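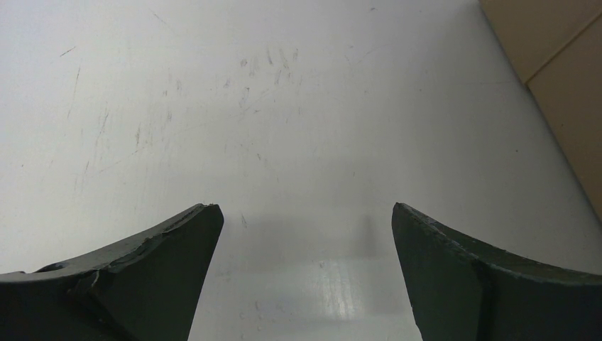
Takovham Institute, Department of Workplace Studies
Fernanda Salgado, Rui Rebelo, Liya Adugna

3. Who Books the Meeting Room

3.1 Setting

The Hirmont office has 30 desks and five meeting rooms, which ought to be plenty. We obtained the booking log from the building manager and removed test entries, duplicates and one reservation that ran until the end of the century. That left 2,551 bookings. We then compared them with notes taken in the corridor, where the second author sat with a laptop and was twice asked to fix the printer.

3.2 Ghost bookings

We call a booking a ghost when no one enters the room during the reserved time. Most ghosts in the log came from repeating meetings whose original purpose had lapsed. One weekly slot was still held for a product launch that had been canceled in February. Its owner told us she kept the slot "in case it comes back."

Staff knew which rooms were likely to be haunted and used them freely, but they did so standing up, with their coats on. Vieira's earlier study of library carrels found the same half-settled posture, and we borrow her term for it, perching. Perchers rarely closed the door. When asked, they said that closing it would be rude to the person who wasn't coming.

3.3 Surface choice

Fig. 4. White tabletop.

White tables were disliked in interviews and preferred in practice. People complained that they showed every coffee ring, then walked past the darker ones to reach them. Oyelaran suggests that workers read a pale surface as recently cleaned - a generous reading, given the cleaning schedule at Hirmont. We found no link between table color and ghost bookings, and we did look.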